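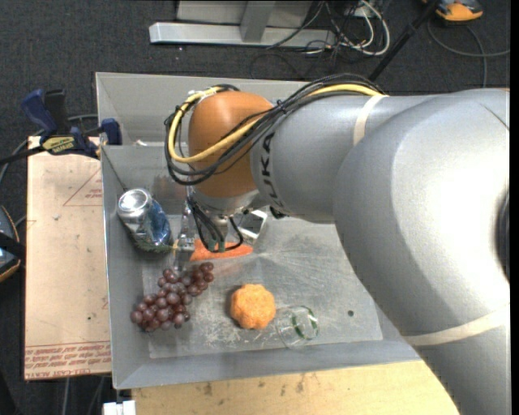 A catch-all bin is an open container kept for things that have no place of their own, or whose place is too far to walk to. Its contents follow no known system. A grey metal bin may hold a bunch of grapes below a dented drink can, with something orange and carrot-like for company. Household writers at Fitstead advise emptying one every 16 days. Most owners prefer to buy a second bin, a habit recorded in Gradberg as early as 2000.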